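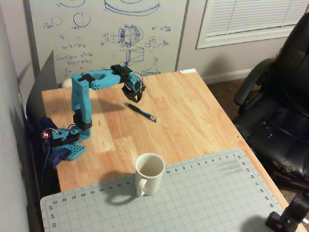
Week 2: Setting up a desk you can draw and cut on

Hello again, and welcome back to anyone who missed the first session. These notes go with the practical part of the Huvbridge evening course, so keep them handy for the homework at the bottom. I've typed them up from what I said in class, plus a few things I forgot to say because we ran out of time (again).

Start with the surface

I like a pale desk. Light wood is easy on the eyes under a lamp, and dark offcuts show up on it straight away. If yours is dark, don't rush out and buy another one! A big pale mat will do nearly the same job, and that's what I'd spend my money on first.

On mats. You want the self-healing kind, and you want it bigger than you think. Most people in the November group bought a little one and by the second project they were turning their paper round and round to find a bit of mat to cut on. A large one in pale grey is my favourite, as pencil lines and coloured card both stand out against it. I let mine hang over the front of the desk a bit, which horrifies some people. It's fine for drawing, but slide it fully back before you pick up a knife. Never cut on the part with nothing under it. Keep it flat when you put it away, too, and well clear of radiators. I left one against a hot pipe for a winter and it has never been the same shape since.

One pen within reach

We talked about this for ages, so I'll keep it short. Have one pen out while you're planning. One! I use a dark blue one with a black grip, and it lives on the bare wood so I don't lose it under the paper. Everything else stays in the drawer until I need it. If you're left-handed, swap everything over from the way I set it up in class, lamp included.

Mugs

Yes, you may have a mug. I'd be a hypocrite to say otherwise, and I do get through a lot of coffee (Java at the moment, strong, no sugar). My rules are these. A plain white one, so you can see at a glance if there's anything in it. Handle turned out towards you. And once the knives come out, the mug goes on the windowsill, empty or full. I lost most of a paper town to a cup of tea, and I'm still a bit sore about it.

Light and shadows

Sit down at your desk, switch on your usual lamp and put any tall cup in front of you. Look at which way the shadow falls. If it falls across the place where your cutting hand works, move the lamp. You'll be squinting at your ruler otherwise, and that's when lines start to wander. Do it after dark as well as in the daytime, as the two can be quite different.

For next time

Clear your desk completely and wipe it down. Put back only the mat, one pen and a mug, then do the shadow test and sketch what you see in your notebook – a quick plan from above is plenty, no shading needed. Write down where the lamp is.

Please also read the chapter on workspaces in Manríquez, up to the bit about shelving. The Odska sheet on knife safety is in the folder by the door if you haven't had one yet, and I'll need the slip at the bottom signed before anybody cuts anything.

Bring a metal ruler if you own one.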